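Requena leaves the Clisanis tower for a house in Holtelcombe

Lucía Requena has given up the flat on the top floor of the Clisanis building and taken a lease on a detached house on the edge of Holtelcombe. The move was first reported by a local radio programme and was confirmed by her agent in a short written statement. The statement gives no reason for it. It says that Ms Requena "has moved for work and looks forward to a quiet spring".

The work in question is the second series of Lutilum, in which she plays the harbour pilot. Most of the first series was shot on a stage in the city. The second uses outdoor locations along the estuary, and the production office has been in Holtelcombe since the autumn. The drive from the house to the office takes eight minutes. From the Clisanis building it takes most of a morning, which is presumably what the agent means by "for work".
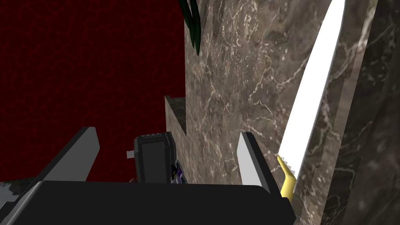 The terms of the lease have not been published. A reader who let a similar property in the same road last year says that the usual form there is a fixed term with a break clause at the halfway point, with the tenant liable for the garden and the owner for the roof and drains. If Ms Requena has signed on that basis she can leave when filming ends without further payment. If she has not, she will be paying for the house well into the edit.

The flat is a separate matter. It is held in two names, hers and that of the composer Deligiannis, from whom she separated last year. Readers will remember that the separation was announced during the festival, in a joint note, and that both parties asked for privacy and then gave interviews. Neither interview mentioned the flat. It has 32 windows, a figure known only from the long dispute with the building's managers over who should pay to clean them, and it has never been offered for sale.

Under the house rules of the Clisanis building, a flat in joint ownership cannot be sold or let unless both owners sign. A sole owner may let for one term and must then ask again. We understand that Deligiannis has not moved back in and does not intend to. He has been working abroad on a stage score and keeps a rented studio near the opera house. The flat is therefore likely to stand unused until the two sides agree on a valuation - and each has appointed a different valuer.

Some of the press has linked the move to the actor who plays her brother in Lutilum. The basis for this is one photograph taken outside a bakery. The two were there at the same time as a large part of the lighting crew, who are not in the published version. The agent declined to comment. The actor's agent also declined, in the same words.

Parking and access

The practical effect on the village is small so far. The parish office has put out cones on one side of the lane after visitors stopped on the verge, and deliveries to the farm beyond the house now go round by the upper road. The public footpath along the garden wall remains open. It was closed for one afternoon for hedge work that had been booked before the lease was signed.

Filming is a different question. The production has permission to use the slipway for up to 200 extras, with coaches parked at the show field. Residents have asked for the coaches to leave by the north gate and for generators to be switched off overnight. Both points are in the draft agreement, which had not been signed when this item was written.

Dates for the series

Lutilum is expected back in the autumn. The broadcaster has not said whether the episodes will be released together or weekly, and the running order of the first two has been changed at least once - the trailer shown in January used scenes from both. Ms Requena is contracted for this series only. Talks on a third are said to begin once the outdoor work is complete.

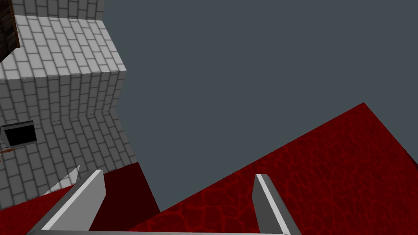
Corrections to the last issue

We gave Deligiannis's stage score as his first. It is his second. The earlier one was withdrawn before opening and has not been performed.

We also described the Clisanis building as a former hotel. It was built as offices, and the hotel was next door.

Last updated: January
Contact the editor | Copyright of this newsletter and its contributors | Back to top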